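Chapter 6
Grasp Planning in Simulation

In this chapter the project teams move from driving an arm by hand to writing code that decides where the fingers go. The work is done entirely in the simulator. Each team has one arm, one parallel gripper with two flat fingers, and a view rendered from a camera mounted near the wrist. The scenes are those of the Narnach task set, which was prepared for the second-year project course at Studton and has been used in each edition of this book.

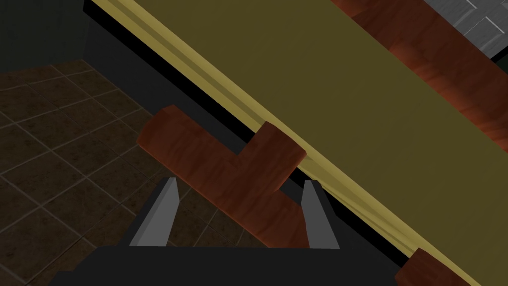
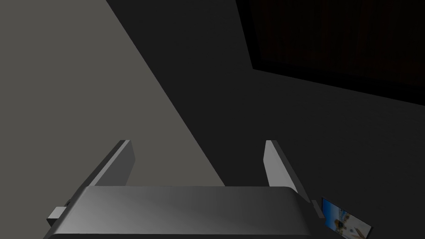 Figure 6.1. Wrist views with the fingers apart. In the first, a T-shaped wooden block lies across the opening; in the second, the opening is empty.

6.1 Scope of the project

Chapter 5 treated the arm as a chain of joints and solved for the position of the wrist. That solution is assumed from this point on. A grasp adds three quantities to the wrist position: the approach direction, the rotation of the gripper about that direction, and the distance between the fingers at the moment of closing. A team that gets the first two right and the third wrong will push the object away before the fingers meet it.

The wrist view is convenient because the fingers keep the same place in it wherever the arm goes. It also has a cost. Depth along the approach direction is hard to judge from a single view, and an object that appears to lie between the fingers may be well below them. Section 6.4 returns to this point and gives a method for combining the wrist view with a fixed camera.

6.2 Objects with more than one grasp

A cube may be held by any pair of opposite faces, and the choice seldom matters. A T-shaped block is less forgiving. It may be held by the stem or by the crossbar, and the two grasps leave the center of mass in different places relative to the fingers. Nearby surfaces remove some of the options. If a panel edge stands close to one arm of the block, a finger may not fit on that side, and the planner must reject the grasp before the arm moves.

The teams are asked to keep a log of every attempt. The log used for the worked problems in this chapter was kept by Kausar Ansari and Arvid Lindholm. It contains 1,907 attempts, of which 372 were rejected by the planner before motion. The format is given in Table 6.2. Teams should record rejected grasps in the same file as executed ones, with the reason for rejection in the last column.

6.3 Terms used in this chapter

Aperture: the distance between the inner faces of the fingers.

Approach vector: the direction in which the gripper travels during the final part of the motion.

Clearance: the smallest distance between any part of the gripper and any surface other than the object to be held.

Pregrasp pose: the pose of the gripper at the start of the approach, with the aperture already set.

Before you begin

Install the April release of the task set. Confirm that the forward kinematics exercise from Chapter 5 runs without errors, and set the random seed to 2 so that your results can be compared with those in the text. Teams of more than five should divide into two groups and keep separate logs.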